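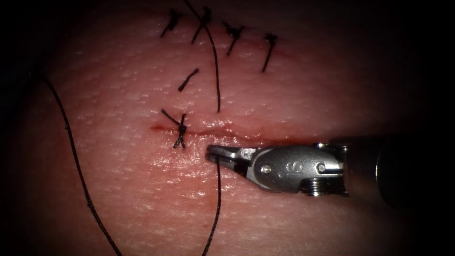 Irfan Raju wrote to me after the May session that a machine that can sew skin should be able to sew a button on a shirt, and he wanted to know why he can't buy one. I'll use his question to get through the next 30 minutes.

Slide 1. Leave it up while people sit down. Point out the knot near the left end of the cut, with its short tails splayed out, and the row of four stitches higher up. The instrument is one metal gripper with narrow jaws. Ask who in the room sews or mends for a living.

Mending at Sembiring. They repair work jackets. Hidayah Sitompul let me sit at her bench on a Wednesday. The stitch takes her very little time. Most of the job is finding the tear, turning the sleeve, pulling the lining out of the way and picking a thread. Say this slowly. It is the main point of the talk.

Thread. It's thin and it bends, and it goes where it likes. Look at the long strand that comes down from the top of the slide, over the row of stitches. A gripper has to find a line like that and hold it without snapping it. Cloth has the same problem over a bigger area.

The Birel trial. 100 buttons, shirts already flat and clamped by a person. 37 were sewn on well enough to ship. With the clamp off we stopped after 5 tries. Don't soften these numbers.

Dusis and Bolleo. Both shops bought folding machines. Both still have a person feeding in the towels one at a time. Good machines, and the owners would buy them again. Skip this part if we're running late.

Answer to Irfan. For one garment, held still, with somebody setting it up, yes, on some days. For the pile on the chair at home, no. I'd put money into the holding and turning before I put any more into the needle.

Questions. Someone will ask about price. Give the Birel setup cost first, then the hourly figure. Lights up, and pass the sample shirts down the left side.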